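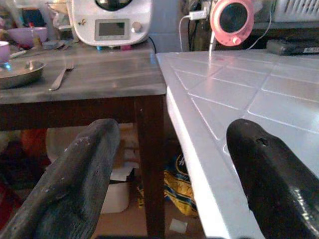
Renting the Shared Kitchen at Harnberg House: Frequently Asked Questions

Last updated 20 September 2024

Who can rent the kitchen?

Any person or small business can rent it. Most of our renters bake for markets, prepare food for family parties or give cooking lessons. You do not need to live in Harnberg.

How long is one rental?

The shortest rental is three hours and the longest is 12 hours. Please include the time for unpacking and cleaning when you choose. Many new renters forget the cleaning, and then they have to hurry at the end.

How do I book?

Fill in the form on the booking page and wait for our e-mail. Your date is only reserved after you receive this e-mail. For dates in October we advise to write early, as the apple season is very busy for us.

How many people may cook at the same time?

Up to nine. Guests who come only to eat are not included in this number, but they must stay in the dining room while the ovens are on.

What is included in the price?

Water, electricity, gas, dish soap and the use of both refrigerators. Bowls and cutlery for simple meals are also included. Baking pans are not, so please bring your own.

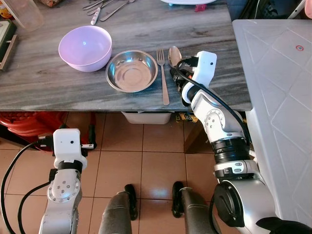 Can I store food overnight?

Yes, if your next rental is on the following day. Write your name and the date on each box. Boxes without a name are thrown away in the morning, and we cannot pay for the lost food.

Do I need a food handler certificate?

If you sell the food, yes. Send us a copy with your first booking. For private cooking it is not necessary.

Can I bring my own machines?

Small mixers and blenders are fine. For anything with a gas bottle, or anything that needs its own power line, ask us first. The Pamero dough mixer in the back corner may be used only after a short lesson, which is free and takes less than one hour.

What happens if I cancel?

If you cancel 21 days before your date or earlier, you get all your money back. Between 21 and 10 days before, you get half. After that we keep the full price, but you may give your date to another person if you inform us by e-mail.

Is there parking?

There are more than 10 spaces behind the building, shared with the Arabzadeh carpet store. Please do not block their delivery door. For unloading you may stop at the side entrance.

Are animals allowed?

Only service dogs, and only in the dining room.

My question is not on this page. What can I do?

Use the contact form and choose "Kitchen" as the subject. We normally answer within two working days.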